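Plustel Kitchen Guard – Set-up Guide
Section 4: Fitting and testing the fryer hood alarm

We use cookies to remember your region and product model. By continuing to browse you agree to our cookie policy. Accept | Manage settings

This section covers the heat sensor, the gas shut-off and the first test. It assumes you have already mounted the control box (Section 3) and that it shows a steady amber light. If it shows no light at all, go back and check the switch at the wall. You would be surprised how many service calls end there, and so would the person paying for them.

CAUTION: Gas and mains wiring must be done by a licensed tradesperson. Owning a good drill does not count.

CAUTION: Kitchen Guard is an alarm with a shut-off. It does not put fires out. You still need your extinguishers, your fire blanket and whatever hood suppression system your local rules call for.

4.1 Before you start

1. Turn off every fryer, grill and hotplate under the hood and let the oil cool completely. Overnight is best. Thursday lunch service is not the time, however quiet you think it will be.
2. Clean the inside of the hood. The sensor bracket will not hold on grease, and neither will the installer's ladder.
3. Check that you have the sensor, the bracket, four screws, the braided lead and the test key. The test key is small and red and likes to leave with the packaging.

4.2 Fitting the heat sensor

1. Hold the bracket against the inside back wall of the hood, 600 mm above the surface of the oil. Measure from the oil line, not the rim of the vat.
2. Mark the screw holes, drill, and fix the bracket firmly.
3. Slide the sensor in from the left until it clicks. If it goes in from the right, it is upside down.
4. Run the braided lead along the hood and down to the control box. Keep it clear of filters, light fittings and anything the staff hang tea towels on.
5. Plug the lead into port 2. Port 1 is for the gas valve. The plugs are different colours and will still fit each other's ports, a decision we have raised with the factory.

Note: If you have a Yoshida double-vat fryer, fit one sensor over each vat. A single sensor in the middle watches the gap between them, which has never caught fire.

4.3 Setting the alarm temperature

1. Hold down SET until the display flashes.
2. Use the arrows to choose your alarm temperature. The factory setting is 199 degrees Celsius, measured at the sensor.
3. Press SET once to save. Pressing it twice takes you to the language menu. To get back from Norwegian, hold both arrows together.

Do not raise the setting because the alarm keeps going off. Call a technician and have the fryer thermostat checked. An alarm that keeps going off is trying to tell you something, and it has a limited vocabulary.

4.4 Testing the system

1. Warn everyone in the building. The siren is loud enough to make a grown cook drop a tray of chips.
2. Light one burner on low.
3. Insert the test key and turn it to the right.
4. The siren should sound at once and the burner should go out shortly after. If the burner stays lit, turn the gas off at the main valve and do not use the fryer until the shut-off has been repaired.
5. Turn the key back, remove it, and press RESET.

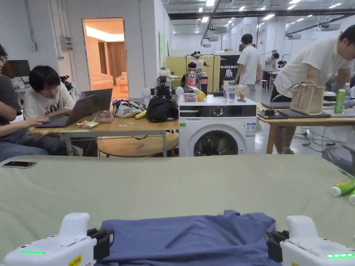

Once you have reset the unit, the amber light should turn green within 47 seconds. If it stays amber, the sensor lead is loose. If it turns red, see the fault table in Section 7. If it goes out, see the first paragraph of this section, with our sympathy.

5. Write the date of the test in the log at the back of this guide. Insurers like a log. They like it even better when the entries are not all in the same pen.

4.5 Connecting a pager (optional)

The Drollulell pager lets the manager hear about an alarm while out front or in the car park.

1. Put the battery in the pager.
2. Hold LINK on the control box until it beeps, then press the button on the pager.
3. Walk to the farthest corner of the premises and have somebody repeat the test in 4.4. If the pager stays silent there, you will need the Caka range extender, sold separately.

Note: Walk-in coolrooms block the signal. If the manager spends a lot of time in yours, fit the extender or hire a different manager.

Repeat the full test every month, and again after any work on the hood, the fryer or the gas line. Section 5 covers cleaning the sensor.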